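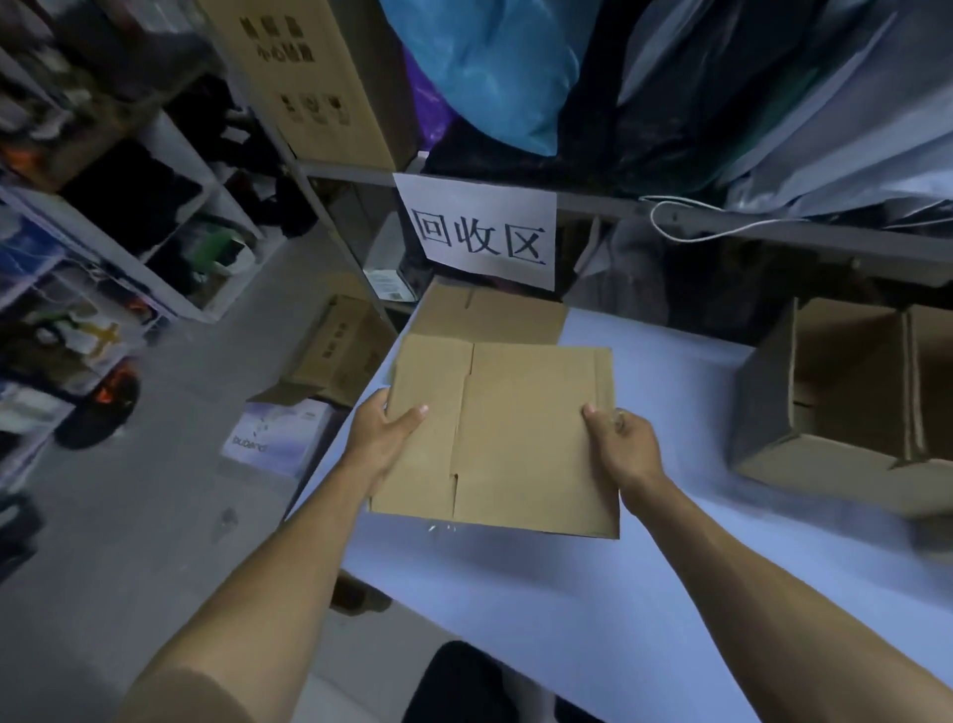 Figure 3. Cardboard boxes at a worktable below a shelf marked 回收区 (recycling area). One box is held folded flat; another lies open on its side.

Journal > Packaging and Materials > Section 4: Reuse of shipping boxes

4.2 Loss of stacking strength at the creases

Boxes returned for reuse are commonly sorted by eye, and the sorter looks mainly at tears and stains. Our results suggest that the creases deserve more attention. Each time a box is folded flat and set up again, the liner on the outside of the bend is stretched and the fluting beneath it is crushed a little further. The panel faces may look sound while the vertical edges, which carry most of the load in a stack, have already weakened.

Alarcón (2009) treated this loss as a fixed share per cycle. The Clarnau returns do not fit that model. Strength fell sharply over the first 3 cycles, then leveled off, and fell again once the liner began to split. We tested 1000 boxes from Clarnau and the same number from Virnemham, all single-wall and all of one nominal size. Boxes were held in the conditioning room overnight before loading. The Virnemham set showed the same early drop but a longer level stretch, and we attribute the difference to the heavier liner used there.

Storage between cycles also matters. Boxes kept flat under load lost more strength at the creases than boxes kept flat on edge. Boxes left open were not affected at the creases but often picked up dents along the top flaps. These dents had little effect on stacking strength in the Mogensen test, though they made the flaps harder to tape square.

The Wovard grading sheet gives no separate score for creases. We added one, scored by thumb pressure at mid-height on each vertical edge, and repeated the grading with the same sorters. Agreement between sorters was good for split liners and poor for early crushing of the flutes. Section 4.3 takes up the question of moisture, which was held constant in the work reported so far.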